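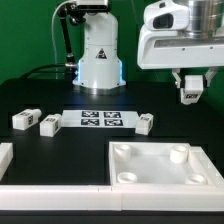

White robot arm base and camera mount, green backdrop

The Skimirton Family Reading Journal
Posted 19 July 2021 by Tomoyo Hamada
Print this page | E-mail this page

If your house is anything like mine, there is a Bible on the nightstand, a devotional under the couch, a half-finished book about prayer in the car (mine has been there since winter, and it has a coffee ring on it), and not one of you could say what you read last week or what you thought of it. That is more or less how the Skimirton journal came about. I wanted one place where the whole family could write down what we were reading together and what the Lord was teaching us through it, and I wanted it to be pretty enough that we'd leave it out on the kitchen table.

The journal has 200 pages, lined on the right and blank on the left, so the kids who would sooner draw than write have somewhere to go. My youngest filled most of the left-hand pages with Noah's ark, including several pages that were supposed to be about Ruth, and I wouldn't trade them for anything. The paper is a soft cream from the Rizvi mill, a little heavier than what you find in a school notebook, and it takes gel pens and colored pencils very nicely. Markers will show through. I'm sorry about that, we did try!

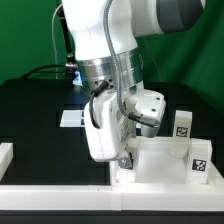

Silver flange with gripper housing, over a white tabletop

How the pages are set up

Each week gets a spread of its own. At the top there is a line for the title and a line for who picked it, and under that a place for a verse. You can copy out the verse by hand or let an older child do it, and I've found that the copying slows us all down in a good way. Then comes a wide open space with one small question in the corner, something like "What would you like to ask the person in this story?" or "Where did you laugh?" The questions are gentle and you can skip any of them. We skip plenty at our house.

Toward the back you'll find a section for prayer requests, with a narrow column where you can come back later and write in what happened. Umesh Pathak, who laid out the inside of the book, kept trying to make that column smaller and I kept asking him to put it back, and I'm so glad I won that one. It is the part I turn to most often.

After the prayer pages there is a lending list. If you hand books out to friends from church the way I do, with a big smile and no plan at all for getting them back, you may want to fill that in first. There's also a ribbon marker, sewn in, and a pocket inside the back cover for bookmarks, church bulletins and the odd pressed flower.

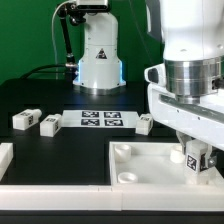 What comes in the box

Family Reading Journal, hardcover, with elastic band
Skeka sticker sheet (stars, doves, little open books)
Getting Started booklet
Bookmark printed with 80 short verses for copying, front and back

The booklet is only 9 pages long, and you can read it while the pasta boils. It walks you through a first evening together, from choosing the book to closing in prayer, and it has a few ideas for families with very little ones who can't sit still (read on the floor, read in the bath, read one paragraph and call it a night). The stickers are from Skeka and they peel off easily, even for small fingers.

Covers and colors

You can choose from sage, dusty blue or a warm brick red. All of them are wrapped in a linen-look cloth that wipes clean with a damp rag, and mine has been through jam. The title is stamped on the spine only, so the front is left plain and you can add your family's name if you like. A paint pen works well for that – let it dry overnight before you put the band back on.
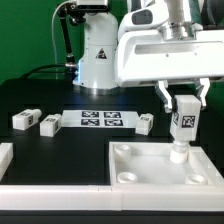 If you'd like us to stamp the name for you, type it in the note box when you order, exactly as you want it to appear, and please check the spelling one more time before you send it. Stamped journals take roughly 9 extra days to leave us and can't be returned, though plain ones can, as long as they haven't been written in.

Ordering for a group

Quite a few of you have asked about using the journal for a moms' group or a dads' breakfast, and yes, please do! It works well for grown-ups reading on their own, too. Letau, our printer, is able to pack larger orders together so that you pay for shipping only once. Send me a note with the number of copies and the colors you're hoping for and I'll write back with a price. Brick red goes fastest, and in May we ran out of it altogether, so do mention a second choice.

Refill pages aren't available, as the book is sewn and they'd have nowhere to go. When yours is full, write the year inside the cover and put it up on the shelf with the others.

Last updated: May 2022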